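Trikano 800 Height-Adjustable Workbench
Section 4: Leveling, Cable Routing and First Power-Up

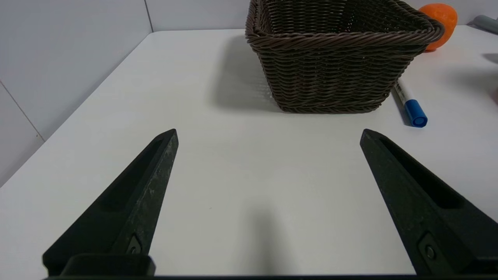

Figure 4. Gripper fingers, open position.

This section applies to the Trikano 800 frame with either the laminate or the solid top. The frame must be fully assembled as described in Section 3, with the top fastened and all cross-rail bolts tightened, before work begins. For the fixed-height frame, go to the separate Rondon supplement.

4.1 Before you start

Tools required: spirit level, open-end wrench for the leveling feet, hex key (supplied), side cutters for trimming cable ties.

Parts required from bag C: control box, hand switch, two leg cables, power cord, cable tray, adhesive clips, tray screws.

CAUTION: Do not connect the power cord until step 4.4. The legs can move as soon as the control box receives power.

CAUTION: The bench must be lifted by two people. Lift by the steel frame, never by the top.

4.2 Leveling the frame

1. Move the bench to its final position. Leave a gap of at least 50 mm between the rear edge of the top and any wall, shelf or window sill.

2. Check that each leveling foot is screwed fully in.

3. Place the spirit level on the top, parallel to the long edge. Note which end is low.

4. Turn the foot at the low end counterclockwise, viewed from above, until the bubble is centered. Take the weight off the foot before turning it.

5. Turn the level to lie front to back and repeat at each leg.

6. Recheck the long edge. Adjusting the feet front to back usually changes it slightly.

7. Press down on each corner in turn. If the bench rocks, extend the foot that lifts until it makes firm contact with the floor.

8. Hold each foot with the wrench and tighten its lock nut against the underside of the leg.

Note: On carpet or soft vinyl the feet settle under load. Check the level again after a week of normal use.

Note: Do not extend a foot past the groove cut in its thread. If the floor slopes more than the feet can correct, fit a rigid packing plate under the low leg. Loose shims are not acceptable.

4.3 Fitting the control box and routing cables

1. Locate the pilot holes on the underside of the top, next to the right-hand leg. Fasten the control box with the two short screws. The sockets face the rear of the bench.

2. Fasten the hand switch at the front edge, left or right. Both positions are pre-drilled.

3. Hang the cable tray from the rear cross-rail and fit the tray screws finger-tight.

4. Connect the left leg cable to socket M1 and the right leg cable to socket M2. Push each plug until the latch clicks.

5. Connect the hand switch to the socket marked HS.

6. Lay the leg cables in the tray. Leave a loop of slack at each leg so that the cable is not pulled when the column extends.

7. Press the adhesive clips onto the underside of the top between the tray and the hand switch. Wipe the surface with a dry cloth first.

8. Tighten the tray screws.

CAUTION: Keep cables clear of the gap between the inner and outer columns. A cable caught in this gap will be cut when the bench is lowered.

Cables for lamps, monitors and other equipment on the bench must be long enough to reach the outlet with the top at full height. A power strip may be placed in the tray if it is fixed so that it cannot slide. Do not hang a power strip by its own cord.

If the Charvát drawer unit is to be fitted, leave the left half of the underside clear. The drawer runners occupy the same space as the clips.

4.4 First power-up and reset

The control box has no stored position when it leaves the factory. A reset must be completed before the bench can be raised.

1. Remove all items from the top and from the area under it.

2. Plug the power cord into the control box, then into a grounded outlet. The display shows three dashes.

3. Press and hold the DOWN button. The top moves down slowly until it reaches the lower stop.

4. Keep holding the button. The top rises slightly and stops, and the display shows a height value.

5. Release the button. The reset is complete.

6. Press UP and run the bench to full height. Watch the leg cables as the columns extend. If a cable tightens, stop and increase the slack loop.

7. Run the bench down to the lower stop and confirm that nothing is trapped.

Note: If the button is released during step 3 or step 4, the reset is canceled. Start again from step 3.

Note: The reset must be repeated after a power failure that occurs while the bench is moving, and whenever a leg cable has been unplugged.

4.5 Storing a working height

1. Move the top to the required height.

2. Press M. The display flashes.

3. Press a number button before the flashing stops. The height is stored under that number.

To recall a height, press and hold the number button until the top stops. Releasing the button stops the bench at once.

4.6 Faults during set-up

Display stays blank: Check the outlet, then check that the cord is fully inserted in the control box.

E1 shown: One leg is not detected. Unplug the bench, reseat the plugs in M1 and M2, and repeat the reset.

E2 shown: The load is too high or the top has met an obstruction. Clear the area, remove weight from the top, and press DOWN.

HOT shown: The motors have reached their duty limit. Leave the bench plugged in and wait until the display clears.

Top is level at the lower stop but not when raised: Repeat the reset. If the difference remains, check the lock nuts and the cross-rail bolts.

If a fault returns after these checks, unplug the bench and contact Prastness service. Have the serial number from the label on the control box ready. Replacement leg cables are ordered as part 296.

Text: Gunārs Laur. Technical check: Habibur Ekanayake. Revised August.

Continue with Section 5, Accessories.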